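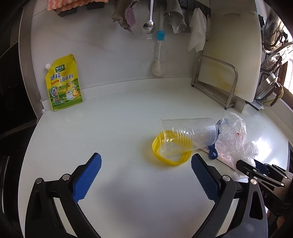 The Sakness Bell

Idris Probert had been on the island for 3 days before he heard the bell, and when he heard it he dropped his toast butter side down and ran straight out the door in his socks.

It was coming from the water! He was sure of it. One long note, then a shorter one under it, like somebody humming along. The gulls went up off the harbor wall all together and then settled again as if they'd been told it was fine.

"You heard her, then," said the woman mending nets on the slip. Her name was Wular, and he had met her on the ferry, where she'd slept the whole way with her boots on her bag.

"Where is it?"

"Out past the Avram." She pointed with her needle at a long gray reef with the tide pouring off it. "Went down with the old church boat. They were bringing it over to hang it, and it's been ringing ever since, when it feels like it."

Idris had tuned pianos for 31 years. He had a good ear and he loved it the way other people love a dog. He stood there with his socks soaking through and sang the note back to himself, again and again, so he wouldn't lose it. An E flat, a little low. And the one underneath, what was that? He had never heard a bell do that, and he had gone out of his way to hear a great many bells.

"Could you take me out?"

"In those socks?"

He went back for his boots. He also got his tuning fork, two apples and the big blue sweater his sister had knitted, with one sleeve longer than the other (he thought it was the best sweater in the world and would tell anybody so).

Wular's boat was called the Aton and it smelled wonderfully of tar. She rowed standing up, facing forward, and talked the whole way over. The reef had seals on it most mornings. Her grandfather had once tried to hook the bell with an anchor and had brought up a bathtub, a very nice one, and the family still used it. In January the whole channel froze along the edges and you could hear the ice tick against the rocks all night long.

"Now hush," she said, and shipped the oars.

They drifted. The water was so clear that he could see weed leaning over, all of it one way, and little green crabs going about their business. Idris leaned out as far as he dared. He struck the fork on his knee and held the stem against the planks, and the whole boat took up the sound, thin and sweet, right through the soles of his boots.

Nothing. A seal came up, looked at them both and went down again.

He struck it a second time. He hummed the low E flat over the top, feeling foolish and extremely happy, and then Wular joined in on the note below without being asked. She had a voice like a cello! He nearly stopped out of pure surprise.

And up it came, from under the keel, so deep that the apples rolled along the bottom of the boat. The long note first, then the short one.

Wular wiped her face with her sleeve. "She's never answered before," she said.

"Has anyone ever asked her?"

She thought about that while the current turned them slowly around toward the harbor. Then she sat down on the thwart, picked up one of the apples and bit into it.

"Do it again," she said with her mouth full, and Idris lifted the fork.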